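제목: Re: [수집] 양팔 시연 데이터, 2000개 꼭 채워야 합니까

아침에 올라온 메일에 답합니다. 인용이 길어서 필요한 부분만 남겼습니다.

> 현재 서버에 올라간 에피소드가 702개입니다. 4월 안에 2000개라고
> 하셨는데, 저희 조가 오전 내내 붙어서 17개 했습니다.
> 그리고 실패한 시연은 지우는 게 맞나요? Foradport 쪽은 남긴다던데요.

숫자부터 말씀드리면 2000은 제가 정한 게 아닙니다. 제안서에 그렇게 적혀 있고, 제안서를 쓴 사람은 리더 암을 십 분 이상 잡아 본 적이 없는 것 같습니다. 바로 저입니다. 죄송합니다.

702개도 그대로 믿지 마세요. 어젯밤에 Dota 스크립트로 걸러 보니 쓸 만한 게 576개였습니다. 나머지는 대부분 시작하고 몇 초 동안 두 팔이 가만히 있는 것들입니다. 조작자가 마음의 준비를 하는 시간인데, 이걸 그대로 학습시키면 정책도 마음의 준비를 합니다. 지난번 Initley 체크포인트가 그랬습니다. 아주 사색적인 로봇이었죠. 녹화 버튼은 움직이기 직전에 눌러 주세요.

실패 건은 지우지 마시고 fail 태그만 달아 주세요. 한 번 놓쳤다가 다시 잡은 시연은 실패가 아니고 오히려 귀합니다. 다만 다섯 번 놓치고 한숨 쉬며 마무리한 건 fail로 부탁드립니다. 한숨은 녹음되지 않지만 관절 궤적에 다 나옵니다.

물체 배치도 좀 흔들어 주세요. 지금까지 올라온 것의 거의 전부에서 용기가 작업대 한가운데에 있습니다. 이대로 가면 가운데만 아는 모델이 나옵니다. 두 그리퍼가 용기 위에서 만나는 구간은 특히 천천히 해 주시고요. 빨리 하면 멋있어 보이는데 보간하고 나면 남는 게 없습니다.

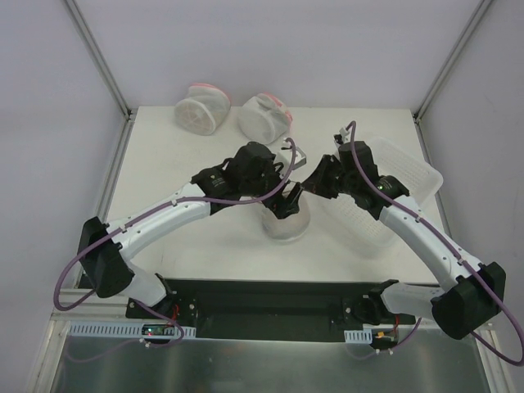

바구니와 원통형 망 용기도 에피소드마다 자리와 각도를 바꿔 주시면 됩니다. 예쁘게 정렬하고 싶은 마음은 압니다. 참아 주세요. 배치를 바꿨으면 메타데이터의 layout 칸도 같이 바꿔 주시고요. 지금 그 칸에 "아까랑 비슷함"이라고 적힌 게 꽤 있는데, 파서가 몹시 힘들어합니다.

업로드는 Nông 버킷의 raw 폴더로 통일합니다. final, final2, 진짜final 폴더는 오늘 저녁 6시에 합치고 닫겠습니다. 그 안에 아끼는 파일이 있는 분은 그 전에 빼 가세요.

남은 목표치는 제가 제안서를 다시 읽어 보고 따로 메일 드리겠습니다. 우선은 개수보다 fail 태그부터 정리해 주세요.

수집 파트 드림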